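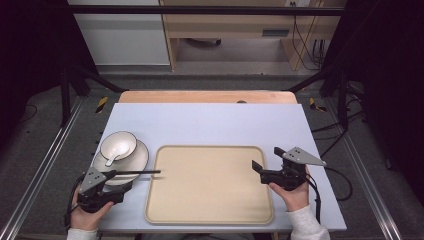
Barkix cell, table 4 – maintenance and set-up meeting
Minutes, March

Present: Bartosz Chmielewska (chair), day shift set-up, evening shift set-up, stores
Apologies: Trovitport site office

1. Minutes of the last meeting
Agreed. One correction: the spare finger pair was booked out to the Ayala line and should not be shown as scrapped.

2. Hand-held grippers
2.1 Left unit. The evening shift reported play at the long finger. BC checked the clamp screw at the bench and found it under torque. It has been reset and marked with paint. The finger is straight and stays in service. Recheck after 300 cycles.
2.2 Right unit. Jaws close evenly. No work needed. Day shift asked whether the short jaws should be changed for the long pattern so that both units match. Not agreed. The tableware task was set up with the present fingers and a change would mean repeating the reach check.
2.3 Mounting plates. Both plates to be wiped down at shift change and the fixings checked by hand. Loose fixings go in the log even if they are tightened on the spot.

3. Cables
3.1 The right-hand cable hangs over the edge of the board. Day shift has felt it drag when the unit is moved towards the tray. BC proposed an overhead drop from the crossbar with a light retractor. Stores to get a price from Skelon for two retractors. No drilling of the crossbar until the load has been confirmed.
3.2 The left cable is to have a strain relief fitted at the gripper end. Same part number as last time.
3.3 The cable bundle by the desk is to be tied back and labelled at both ends. Carried over from the last meeting.

4. Table layout
4.1 Start position for the tableware task confirmed: tray near the centre of the board and empty, plate to its left, bowl on the plate, spoon in the bowl. The spoon handle may project over the lip of the bowl.
4.2 Evening shift has been starting with the spoon on the tray. This is to stop. Set-up sheet 41 to be reissued with the position in words as well as the drawing.
4.3 Loose items are to be cleared from the wooden top as well as from the board before a run.

5. Frame and floor
5.1 Strut bolts checked, all tight. Floor rails to be vacuumed weekly – grit was found at one end.
5.2 The hazard tape stays where it is. Replace if the edges lift.

6. Spares
Finger screws are low. Stores to order one bag of 83. Strain reliefs are in stock.

7. Actions
BC – recheck left finger clamp, reissue sheet 41
Stores – Skelon price, finger screws
Day shift – left strain relief, cable labels
Evening shift – rail cleaning, log entries for fixings

8. Any other business
Bench torque driver is due back from calibration. Until then use the one from the Ayala line and sign for it.

Next meeting at 14:00, same room, once the Skelon price is in.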